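Textile Care Notebook, Himbridge Workshop, Room 107
December, entry begun at 9:40 a.m.
Entered by Rachid Fawzy

Purpose

This entry records the laundering of the seasonal textiles before they are sent to the Leltholm display, together with the state of the room at the time of the work. The washing instructions used are those on the Innes care sheet, with the changes agreed at the last review. Colleagues who take over the second load should read the section on sorting before they start the machine.

State of the room

The ceiling lights were left on for the whole session. The electronics shelf belongs to the Dekden bench and was not to be cleared for this work. Damp articles must be kept away from it, and baskets should be carried around by the window side.

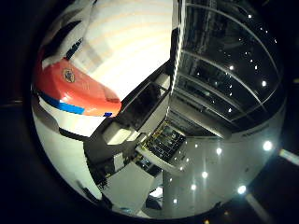

The Dekden bench has asked that detergent be measured at the sink and carried over in the lidded cup. This was done. The request should be added to the room sheet, as it has so far been passed on only by word of mouth. The spare key to the supply cabinet was returned to its hook at 10:15 a.m.

Drum check

The drum is to be checked by hand and by eye before each load. Particular attention is given to the door seal, where loose fibers from plush trim collected during the November wash. The fibers found then were white and short, and they had worked their way under the lip of the seal. Wipe the seal with a damp cloth, then turn the drum one full turn and look again. Red articles left behind from an earlier load are the main risk to the pale cloths.

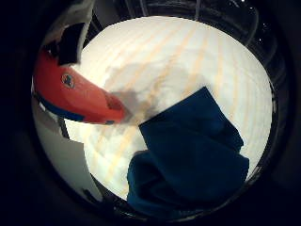
Sorting and loading

Red articles with white trim are washed alone, in cold water, inside a mesh bag. Pale cloths are washed together. Blue articles go in neither load until they have been tested for color loss on a damp white cloth. The test takes five minutes and should not be skipped, even for articles that have been washed here before.

The first load was kept to 300 g dry weight. This is well below what the machine will take, but the trim mats when it is packed tightly, and the care sheet is clear on the point. The program selected was the delicate cycle, 65 minutes, with the lowest spin setting. Softener was not used — it leaves a film on plush that is hard to brush out.
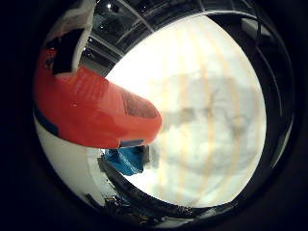 Color separation remains the weakest part of our procedure. The written rule is adequate, but it depends on whoever loads the machine looking around the work area as well as into the load itself. Soft goods and packaging are easily confused at a glance: the crumpled item in bright blue, close against the pale surface, could be taken for a piece of cloth or for a plastic bag. Any such item should be picked up and identified before the door is closed. I propose a line to this effect on the loading checklist.

Drying and finishing

Plush trim is shaken out by hand and left to dry flat on the rack for 24 hours. It must not be hung by the point, as the weight of the water pulls the seam out of line. Once dry, the trim is brushed in one direction with the soft brush only. The wire brush in the drawer is for felt — please leave it there.

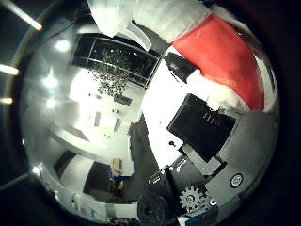

Hats are then stored with tissue inside the band and laid in the shallow box, with the trim facing up. The box for Leltholm is labeled and has been placed on the lower shelf of the supply cabinet. The packing list still has to be signed.

Open items

Replace the mesh bag with the torn zipper.
Order white test cloths.
Ask Innes whether the revised care sheet covers trim that is glued instead of sewn.
Second load to be run after 2 p.m. by whoever has the room. Enter the start time on the next page.

R. Fawzy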